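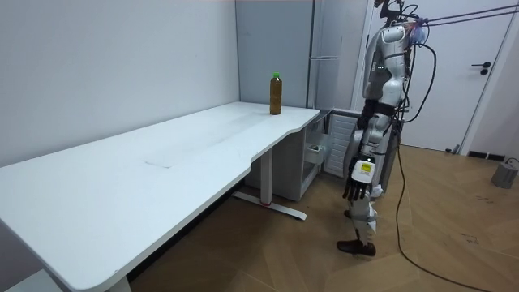

Reference > Furniture > Desks > Cutout desk

A cutout desk is a desk whose front edge curves inward near the middle. The curve brings the sitter closer to the work surface and leaves room for the forearms on either side. The top is usually a single panel – white and pale gray are common finishes – and may rest on two metal columns with long foot bars.

The columns may be fixed or height-adjustable. Adjustable models are often sold as sit-stand desks.

Long versions are often placed along a wall in small rooms, with a low drawer cabinet under or beside one end. A drawer needs clear floor in front of it to open fully, so the cabinet is normally set before the desk is pushed into place.

Matte tops show smudges and light scuffs. Most smudges come off with a damp cloth and mild soap. Abrasive pads can leave shiny patches.

Comments

Dragica Zupan: Mine is 74 cm high and fixed. Fine for writing, a bit high for typing.

Damir Vasić: Could you add something on left-hand and right-hand cutouts? I ordered the wrong one in March.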